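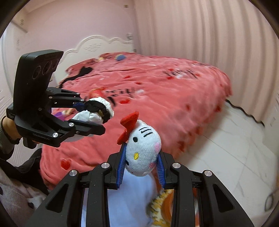 Figure 3. Hello Kitty plush toy with white terry-cloth head, red felt bow and embroidered facial features. The head is compressed from both sides and bulges upward.

3.2 Surface materials and attached parts

The toys in the Tronesby holdings were coded by surface material before any mechanical test was run. The full set contains 963 soft toys, of which 97 represent a licensed character and the remainder are generic animals or dolls. Each toy was described on a coding sheet with 14 fields. The fields cover the face fabric of the head, the face fabric of the body, the type of each attached part, the way facial features are made, and the clothing, if any. Where head and body differ in fabric they were coded separately, even when they share a color.

Character toys are harder to code than generic ones. A generic bear is often cut from a single pile fabric, and one entry covers most of its outer surface. A character toy usually combines several fabrics within a small area. Figure 3 shows a case of this kind. The head is terry cloth, a looped fabric, and the bow on top of it is felt, a nonwoven. The two were entered under different material codes and treated as different surfaces in the abrasion series described in Section 3.4. The body fabric beneath the head is white and lavender. Color alone was not used to assign a fabric code at any point, and panels that could not be identified by touch and magnification were coded "unresolved."

Facial features were divided into four groups: embroidered, printed, appliquéd, and rigid. The rigid group includes plastic eyes and noses held by a washer or by thread. On the toy in Figure 3 the eye and nose are embroidered, the eye in black and the nose in yellow, and the whiskers are short black stitches. Pink patches mark the cheeks. Cheek patches caused some disagreement between coders during the pilot, as a patch may be printed, sewn on, or brushed onto the pile with pigment. The coding sheet was therefore revised so that cheek color is recorded in its own field and does not affect the group assigned to the eyes and nose.

Bows, ribbons, and collars were coded as attached parts if they project from the outline of the head or body. A flat ribbon stitched down along its full length was coded as trim. Cuffs were treated as clothing. This rule separates the ruffled cuff from the limb it surrounds and avoids counting a ruffle as part of the limb seam. Small decorative details on a cuff or collar, in metal or in a metallic color, were noted in the comments field and were not tested separately.

3.3 Compression of the head

Fill recovery was measured on the head only. The head was chosen over the torso for two reasons. Clothing frequently covers the torso and adds stiffness that has nothing to do with the fill, and several toys contain pellets in the lower body. Lateral compression was applied at cheek height, with the contact areas placed clear of rigid features. Under this load the fill moves toward the free surface, and the fabric over the crown is stretched. The upward bulge in Figure 3 is the form of displacement recorded in the field "crown rise."

Crown rise depends on the face fabric as well as on the fill. A looped or knitted fabric can extend over the displaced fill, while a woven backing restrains it and transfers more of the load to the side seams. For this reason recovery values are reported by fabric code and are not pooled across the set. An attached part at the top of the head, such as a bow, changes its angle as the fabric below it moves. Its base was used as a reference point only when it was sewn down at a single location. In all other cases the reference was the seam nearest the crown.

3.4 Abrasion

Abrasion was carried out on fabric swatches matched to the coded surfaces, supplied by Kendico, and not on the toys themselves. Every swatch received 2,000 rubs against a plain cotton cloth. Pile loss, loop pulls, and color transfer were graded on the Cekari scale by two coders working separately. Felt was graded for surface fuzzing in place of loop pulls.

Matched swatches have an obvious limit. They are flat and unfilled, whereas the cheek of a plush head is curved and rests on soft material that gives way under contact. Wear on the toy itself may therefore be lower than the swatch grade suggests, except along seams and at the edges of embroidery, where the surface stands proud. Embroidered features were compared with the Stelmakh reference photographs for thread breakage, and the grades are listed with the swatch results in Table 5.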